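# The Warkell Ferry

February, 5 a.m. Armindo running. Coat half on, one glove.
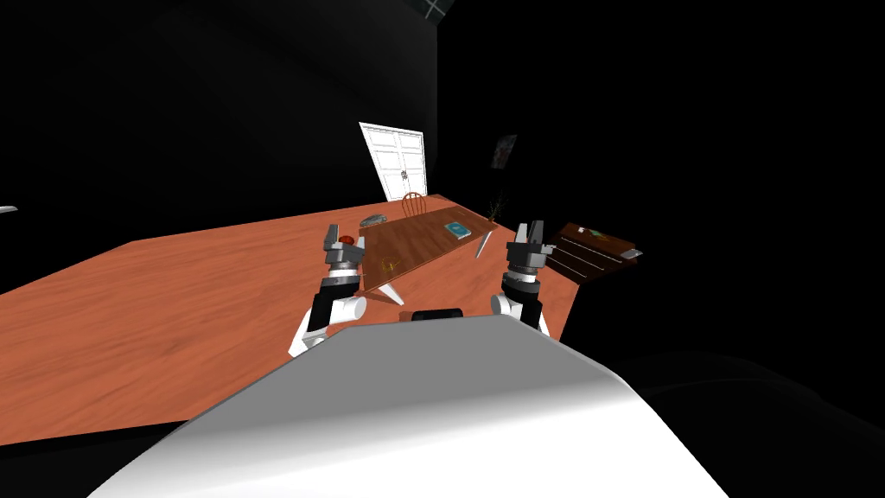
The ticket window was shut. He banged on it anyway.

"Forty," said Tõnu Zariņš, from somewhere behind the blind.

"It was thirty yesterday!"

"Yesterday you wern't late."

Coins, lint, a button. Thirty-eight. The horn went. Out past the wall, the lights of Cludbridge, and his sister in one of those houses, not knowing he was comming. Or knowing. Worse.

The blind went up an inch. A hand, palm open.

"Give me the button too," Tõnu said.

He gave it. Ran.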